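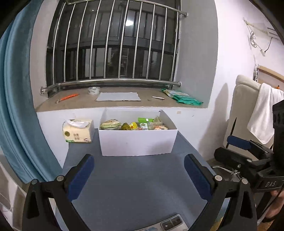

Getting a robot to grab a snack packet is old news, according to Yamuna Chettiar, and what she wants to see is the software admit when it hasn't got hold of one. Her remark came in the comments under Mivdale's release notes, posted 4th November, and it drew more replies than the notes did.

The update covers the grasp planner in Mivdale's control software, which the Stetton company sells to small packing and sorting shops. Mivdale says the new version plans a pick in 133 milliseconds, down from 500, and copes better with soft wrappers, clear plastic and anything shiny.

That last claim is the one to watch. Depth sensing has trouble with clear packaging, and a planner that works from a bad depth map will reach the wrong answer quickly. The notes say the software now fills in missing depth with a learned guess. They don't say how often the guess is wrong.

What they do offer is a test run of 100 picks from an open box of mixed groceries. The success rate is given only as "improved." Mivdale hasn't said how many items were clear or crumpled, or whether a person stepped in between attempts. A pick that needed three tries may have been scored the same as a clean one.

Cho, a parts supplier in Estville that ran the beta on a single station, was more measured. The firm told us planning pauses were shorter, but its operators still reset the arm by hand after a missed grasp, because the software carried on to the drop-off point with nothing in its fingers. Cho logged 20 of those resets before it stopped keeping the list.

Mivdale says a check for empty grasps is planned for December. It will be switched off by default, and the company didn't answer when asked why. The full test logs haven't been released either.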